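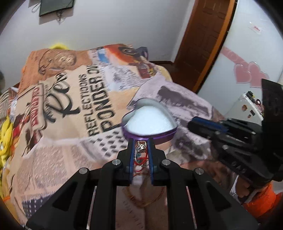 About us

Flurnden is a small company that works with hand-held grippers and the robots that learn from them. People use our grippers at home, on their own beds and tables, to do ordinary tasks: put a pendant in a gift box, close a drawer, fold a towel. From these recordings our customers train robot arms to do the same work.

We were founded by Mogens Hafstein, a mechanical engineer, and Muthoni Mwaipopo, who comes from software testing. We are still the same two owners. Our workshop is on the ground floor of the old Sveinbjörnsson building, next to the loading gate. Please ring the lower bell, the upper one belongs to the dentist.

What happened in September

Many visitors find this page after they have heard about our recall, so we prefer to tell it ourselves.

Our second gripper model was called Fallisus. It had a stronger spring than the first one, and a small sensor that reported how far the two fingers were open. In September one of our home operators was placing a thin necklace chain into a box. She released the trigger, but the fingers stayed closed. She pulled at the chain with her free hand, and then the fingers opened suddenly and closed again on her thumb. She had a bruise and a cut under the nail. It was not a serious injury, but it was an injury, and it came from our tool.

We asked all operators to stop on the same day. Then we read through the recordings. There were 2,801 made with Fallisus, and in 90 of them the sensor said "open" while the fingers were still holding the object. Most operators had not noticed it, or they had shaken the tool a little and continued. Two had written to us about "sticky fingers". We had answered them that they should clean the pads. This answer was wrong and we regret it.

The cause was in the guide of the left finger. When a thin object such as a cord or a chain was pinched low between the pads, the finger could turn slightly on its pin and lock itself. The sensor was mounted on the trigger side of the mechanism, so it measured the trigger and knew nothing about the finger. With thick objects the fault almost never appeared, and all our own tests before the delivery were made with thick objects: blocks, cups, a tennis ball. The strong spring made the result worse when the finger came free.

There was also a second damage. A robot arm which learns from such a recording learns that its hand is open when it is closed. We informed our customer Cludau, and together we removed the 90 recordings from the training data. Cludau also ran its arms at low speed for 30 days, with a person at the stop button.

What we changed

The Fallisus model is withdrawn. Its successor has a longer guide, a weaker spring and a sensor on each finger. If trigger and fingers do not agree, the tool makes a sound and the recording is marked.

Jewelry, string, cables and thin cloth are now part of every test before we ship. Muthoni chooses the objects, and Mogens, who designs the mechanics, is not allowed to know them in advance.

Every message from an operator that contains the words "stuck", "sticky" or "jammed" is read by one of the owners. The operator can stop work while we look at it and is paid for the booked hours.

Rules for our operators

Do not free an object with your fingers while the gripper holds it. Put the tool down on a soft surface, turn the release screw with the key from the bag, and wait until both fingers are loose. Afterwards do not use the same tool again, even if it seems to work – send it back to us. The return label is inside the lid.

If you still have a Fallisus gripper at home, please do not use it and do not open the housing. The name is printed on the inside of the handle. We collect it without cost and send you a replacement.

Visits and questions

The workshop is open to visitors by appointment. Our full fault report, with drawings of the finger guide, can be read there, and we also send a paper copy on request. It was last revised on Thu 28 April. Questions about safety go to Muthoni Mwaipopo, questions about repair and spare parts to Mogens Hafstein.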